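Resealing a Laminate Countertop Seam

Applies to post-formed and square-edge laminate tops with a mitered or butt joint. Water gets into the joint, the particleboard core swells, and the seam lifts. Swelling that stands proud by more than the thickness of a credit card will not be fixed by sealing. Replace the section.

Tools and supplies: plastic putty knife, denatured alcohol, lint-free rags, painter's tape, color-matched seam filler, clear silicone, 600-grit wet/dry paper.

Step 1. Clear the counter for a foot on each side of the joint. Scrape out old filler with the plastic knife. Metal blades chip the laminate edge.

Step 2. Wipe the joint with alcohol, then leave it open overnight. If the underside is reachable, check the draw bolts and snug them a quarter turn at a time — overtightening shifts one side up.

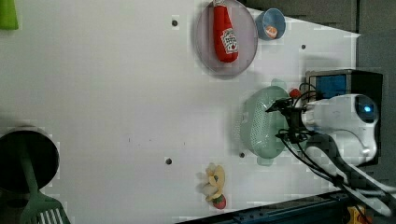 Step 3. Tape both sides of the seam, leaving a gap the width of the joint. Press filler in at an angle, working toward the backsplash. Seam filler skins over fast, so do short runs and pull the tape as each one is finished.

Step 4. Clean smears with the solvent named on the tube. Harasym filler and Birkness filler use different solvents and should not be mixed in one joint.
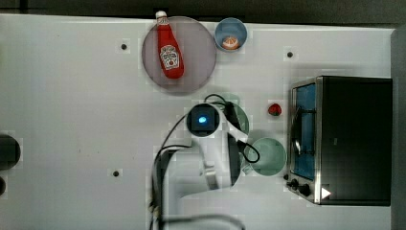 Can silicone be used for the whole joint?
Silicone stays soft and collects dirt on a work surface. Keep it for the line where the top meets the backsplash and for the sink cutout.

Step 5. After two days, feel the joint with a fingertip. Take down any ridge of filler with the wet/dry paper, used wet, on the filler only. The paper will dull the laminate if it wanders.

Step 6. Run a thin bead of silicone along the backsplash and tool it once.

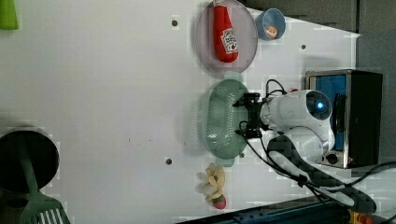 How long should the seam be kept dry?
Allow two full days before wiping it with a damp cloth, and keep dish racks off it for a week.

Check the joint again each March. Seams next to a dishwasher usually fail first, from steam at the front edge — a strip of foil tape on the underside slows this down.

Revised May 2026. Step 2 corrected by Zainab Chukwu.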